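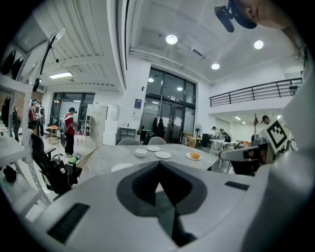

Table two, by the rack. Bowl in the middle, plates round it, orange on a plate.

Re: table-list: crockery, chairs and the marble look table

Answers to the earlier message underneath each bit, sorry for the delay, typing this standing up with a sandwich in the other hand.

> Hello all. Before we order anything else for the shared lunch table
> can someone tell me what we have got? I keep hearing different
> things. Last order from Storkon was plates AND bowls but I have
> only ever seen plates.

There are bowls. White, smallish. One was out on the table with the plates when I went past, so at least one has survived. The rest should be in the box marked Urrego, which is a confusing box because the Urrego order was the tumblers and they went back. Someone re-used the box. I've put a line through the name and written BOWLS on it, big letters, both sides.

> Are the plates all one size? I'd like to stack them in one pile
> and they won't stack.

No they are not all one size. Dinner plates and a side plate size, both white, so you don't notice till the pile goes wonky. Big ones at the bottom. Please don't put a bowl in the middle of a pile of plates, that's how we lost the last lot. If you want to tell the sizes apart look underneath, the big ones have 2437 stamped on and the small ones 692. Those are the Storkon order numbers too so use them if you re-order, don't try describing it to them over the phone, I tried that and got sent a gravy boat.

> How many people can sit down at once if we use the grey chairs
> and not the office ones?

Depends who's pinched them. The grey ones live on the far side of the table, pushed right in. They are the comfy ones and they wander off. Black office chair is meant to be for the desk but it ends up at the table because it rolls. Fine by me, but take your bag off it before you go. I moved a bag off a chair last month and then spent half an afternoon being asked where it was.

There's a chair with a black seat and grey frame as well, at the end. Perfectly good, slightly low. Suits some people.

> The table. Is it real marble and do we have to be careful with it?

It's marble effect as far as I know, the Mornotar paperwork calls it "stone look" which could mean anything. Treat it as if it stains. Orange peel, beetroot, tea. Wipe it stright away, damp cloth, then a dry one. No scouring pads. Nothing off the hob directly on to it, use a mat, there are mats in the drawer with the tin opener. It's heavy so don't drag it. If it has to move, 2 people on each end and lift.

I took a second look towards the glass doors end: 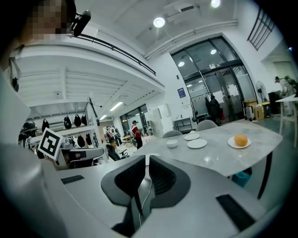 Same table towards the entrance. Coats are on the stand, bag on the floor under the table.

So from that side you can see the space is not bad. Chairs tuck in properly on the far side if people push them in. Things I noticed while I was there:

Orange on a plate very near the far edge of the table. Plates want to be well in, a hand's width at least. Bags and sleeves catch them.

The blue bag under the table. If it's yours could you find it another home, it's right where feet go. Same for the black backpack on the office chair. Hooks and shelves on the white rack are there for bags, there's a couple hanging on it already and the shelves will take more.

Coat stand. Dark coats all together in front of the glass, with a little red bag next to them. I have no problem with the stand being there but it does want keeping clear of the doors, both of them open and it gets busy at lunch. Could it go a foot or two along. I'll do it if no one shouts by October.

Something small and bright green on the floor by the rack. Pick it up if you know what it is.

> Budget. I think we had 2000 put by for the lunch area, is there
> anything left?

Yes but don't get excited, it isn't only for crockery. The table and the grey chairs came out of it. I'll send the sums separately when I've found the Mornotar invoice, it's in one of two folders and I have looked in one. Until then nothing new please. If we do buy, my vote goes:

more bowls first (soup weather coming)
then one proper fruit bowl so the oranges stop living on plates
then mats

I don't want more plates. We have plates. Mudis do a fruit bowl in plain white that would go with the rest, bit dear, I'll ask if they'd do it cheaper with the mats.

> Lastly who lays the table and who clears it? It seems to just
> happen or not happen.

Whoever's in first lays, whoever's last up clears. Laying means plates out, bowls out, wiped table, chairs back where they belong. Clearing means all of it off to the sink side, not one end of the table cleared and the other end left with a plate and a satsuma on it till the next morning. Dishwasher goes on at 4pm, anything after that is by hand. Sharp knives by hand always.

Somebody also asked off list about putting a tablecloth on. No from me, it slides, but if there's a strong feeling say so on here and not to me in the corridor as I will forget.

Got to go, will send the invoice bits tonight or tommorow. If you've got bowls at your desk bring them back please, no questions.

--
table-list
To leave the list reply with LEAVE in the subject line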